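Projects > Kitchen Text > Cullalel Recipe Card Set

# Cullalel Recipe Card Set

Transcribed home recipe cards, one record per card, with quantities split out from the method text.

Print this page | E-mail this page

## What is in it

The set holds 2,261 cards in plain text. They were typed up from a box of index cards that the Martens household kept over several decades and passed on with permission to transcribe and share. Most are soups, quick breads, pickles and bar cookies. Cards that were only a clipped newspaper recipe glued to a backing were left out, as the wording was not the family's own.

Of the cards kept, 222 have no title. These carry the placeholder `untitled` and a number in the `title` field. We did not make up names for them, even where the dish is easy to guess.

## Files

- `cards.csv`: one row per card
- `ingredients.csv`: one row per ingredient line, joined on `card_id`
- `units.txt`: the list of unit spellings and what each was mapped to
- `CHANGES.md`: corrections by version

All files are UTF-8. Line breaks inside the method text are kept as `\n`.
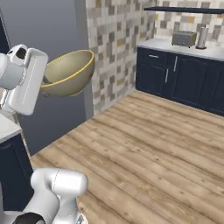 ## Fields in cards.csv

`card_id` is a plain integer. Numbers are not reused when a card is withdrawn, so there are gaps.

`title` is copied as written, with original spelling and capitals.

`yield_raw` is whatever the card says about servings. It can be "serves 4," "one big pan," or blank. There is no cleaned version of this field. We tried one and dropped it in version 2.

`method` is the body of the card. Crossed-out words are left out. Words added above the line are placed where the caret points.

`hand` is a letter code for the handwriting. There are 7 codes. Code G is used when the typist could not decide.

`note` holds anything in the margin or on the back, such as "too sweet" or "use the other oven."

## Fields in ingredients.csv

`amount` is a decimal number. Fractions were converted, so "1 1/2" becomes 1.5. Ranges are stored in `amount_low` and `amount_high`, and `amount` is left blank.

`unit` is the mapped unit. `unit_raw` is the spelling on the card. Capital T was read as tablespoon and lowercase t as teaspoon, but several writers were not careful about this and the error rate on these two units is higher than elsewhere. If you plan to scale recipes, check salt and baking soda first.

Words like "butter the size of an egg" stay in `unit_raw`, with `unit` set to `other`.
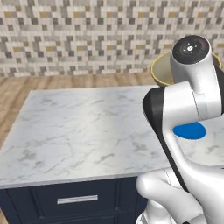 ## How the cards were typed

Each card was typed twice by different people and the two versions compared with the script in `tools/compare`. Where they differed, a third reader looked at the scan. The scans are not included. They are held by the Flirnesier reading room and can be viewed on request.

Names of neighbors and relatives in titles were kept if only a first name appears. Full names were cut to initials. Phone numbers and street addresses were removed.

## Known problems

- Duplicates have not been merged. The same rhubarb bar recipe appears in three different hands with small changes.
- Oven heat is sometimes a word ("moderate") and sometimes a number. Both are left in the method text.
- Canning times on the older cards do not match current safety guidance. Do not use them for canning.
- The `note` field was added in November, after part of the typing was done. Notes on low-numbered cards may be missing.

## Loading

The files open in any spreadsheet program. Import `card_id` as a number and everything else as text, or some amounts will turn into dates.

## License and contact

Free to use for any purpose with credit to the Cullalel Recipe Card Set. Send corrections to Eilif Skjelbred through the Clokum issue page, and give the `card_id` and the field name.

Last updated 2023-05-01

Filed under: Open Data, Cooking, Home Archives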